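Chores Group, October meeting, my notes

Started at 10 past 6 in the upstairs room at Monlow, with almost everybody there. I took the minutes again, so blame me for the spelling.

1. Last month's notes
Agreed as written, except that the Trasau laundry trial is in spring and I had put winter. Fixed now!

2. Are the machines ready for the kitchen yet?
Jianhua Yan gave the update on the simulated kitchen work. The chore we picked in the summer was the full mug, since everyone at home does it without thinking and it punishes any wobble. Jianhua has the gripper holding a yellow mug with the coffee right up near the rim, next to a plate with a pear and a baguette on it.

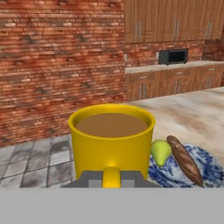 I asked whether liquid in a simulator tells us much about liquid in my own kitchen (I have a bad floor and a worse kettle). Jianhua thinks it's good for practicing the reach and the grip, and much weaker on sloshing. We went back and forth on this for a while. The people from Cluren want to try it on a real counter before they believe a word, and I'm mostly with them.

Then we got onto picking things up off the floor, and this got lively. The Shi planner has been run 57 times on low pickups and Jianhua will send the log around. My own feeling is that a machine that can only work at counter height is no use to my mother, who drops everything! Chair and stool legs came up as the big worry, and I want that written down.

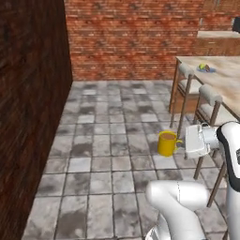

Full mug on the kitchen tiles, with the arm at the handle side (simulation).

Shop-floor chores got only 5 minutes, sorry. Trasau says sorting bins is going fine but sweeping is still done by hand, and they don't see that changing this year.

3. What we decided
Keep the mug as our test chore. Jianhua to send the log and add a half-full version. I'm to ask Cluren about borrowing their counter.

4. Any other business
The heating in this room. I'll write to Monlow again.

Next meeting in November, same room, and please bring your own cups.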